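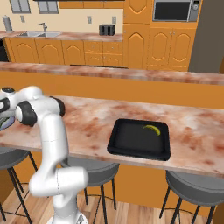 When should you get your first estimate for a kitchen remodel?
Before you pick anything. Get a number for the work itself, with plain placeholder materials, and then go shopping with whatever is left.

Leave that up while people find chairs. Read it out once, slowly.

Speaker notes: What a Kitchen Costs When You Aren't Looking
Baltulness Public Library, Homeowner Evenings, 9 October 2025

OPENING (keep it short, they have parked on the street)

Thank them for coming out to hear about drywall.

Say who I am: a person who has remodeled two kitchens, one on purpose. The other started as a dripping faucet. I'm not a contractor. I don't sell cabinets. I have nothing to hand out at the end except the worksheet by the door, and the library paid for the copies.

Ask who is in the middle of a remodel right now. Wait. They'll be the ones who look tired. Tell them to sit near the coffee.

THE SHOWROOM PROBLEM

Most of us start in a showroom, and a showroom is a place built to make you forget plumbing exists. Nothing in there is connected to anything. The faucets don't run. The refrigerator has a lemon in it.

Tell the Tindilano story. Tindilano is the showroom out by the highway, very nice people, good cookies. I went in for cabinet knobs. I came out having put a deposit on a range hood priced at $1,199, for a kitchen that had no duct, no hole for a duct, and above it a bedroom. Pause here. The hood lived in the garage from January until I sold it to a man with a ceiling more suited to it.

Point to make: the price on the tag is the price of the thing sitting in the store. Getting it into your house and working is a second price, and it will be on a different piece of paper, sent by somebody else, later.

If they laugh at the bedroom, skip the bit about the lemon.

WHAT GOES ON THE ESTIMATE

Go through the worksheet with them. Top half first.

Demolition. Ask who hauls it away, and ask it in writing. "We'll take care of it" has a wide range of meanings, one of which is a sink on your lawn.

Permits. Ask who pulls them. If the answer is that you don't need one, call the town and ask the town.

Electrical. Older houses in Baltulness have kitchens wired for a toaster and a radio. My own panel was a surprise to the electrician, who called a colleague over to look at it.

Floor. If the old cabinets come out, find out what is under them. In my case, it was 8 square feet of a different floor, and under that, another one, greener.

Allowances. Slow down here, this is where the money goes. An allowance is the contractor's guess at what you'll spend on tile or lights. A low allowance makes for a lovely low bid. Mine gave me $137 for every light in the room. Anyone can light a kitchen for that if they own candles.

Take questions on allowances now. There will be questions. Don't get drawn into naming firms.

COUNTERTOPS

I promised the library there would be a countertop section. People have strong feelings.

Stone is sold by the slab and you should go see your slab. The sample is the size of a playing card and was clearly chosen by an optimist. Marble especially does what it likes: one end of a slab can be quiet and the other end covered in blotches. Some people love this. Stand in front of it and work out whether you're one of them before anybody cuts it.

Take home a scrap if they'll give you one. Put lemon juice on it, put red wine on it, leave it overnight. You'll learn more than the brochure told you, and you'll have opened the wine anyway.

Ask about edges, cutouts, seams and delivery. All four can be priced separately. My sink cutout was $400, for the part of the counter I didn't get to keep.

And laminate is fine. Say so firmly. I had it for years and it never asked me for a thing.
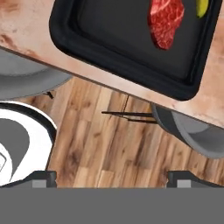
LIVING THROUGH IT

The section people come up and talk about afterward, so leave time for it.

You'll be told a number of weeks. Write it down and put it somewhere you won't see it.

Set up a second kitchen before the first one goes. Microwave, kettle, a dish tub, a table you don't care about. Ours was in the upstairs hall. I washed plates in the bathtub, on my knees, and had thoughts about my choices.

Dust. Plastic sheeting with a zipper helps. Close off the vents. You'll still find it in the sugar.

Keep one notebook. Every phone call, every change, who agreed to it. I ran ours under the name Rullau, after the cabinet line we couldn't afford, and it saved us twice when the invoice and my memory had a falling-out.

Changes in the middle: get the price before you say okay. The expensive sentence in any remodel is "while you're at it." I've said it out loud, in my own house, to a man holding a saw.

THE ULLOA STREET HOUSE (only if running early)

The purposeful one. Smaller room, no walls moved, the sink stayed where it was. We painted the cabinets we had. It finished a little late and a little over, and the drawers close. One of them closes very loudly. We know about it.

Worth saying that leaving the sink alone was the biggest saving on the whole job. Pipes like to stay put.

WRAP UP

Worksheets by the door, please take one, take one for a neighbor.

Bottom half of the sheet is blank lines. They're for what your own house has in store.

Remind them the lot behind the library locks when the building does. Stack chairs along the window side, cord for the projector goes back in the blue bin.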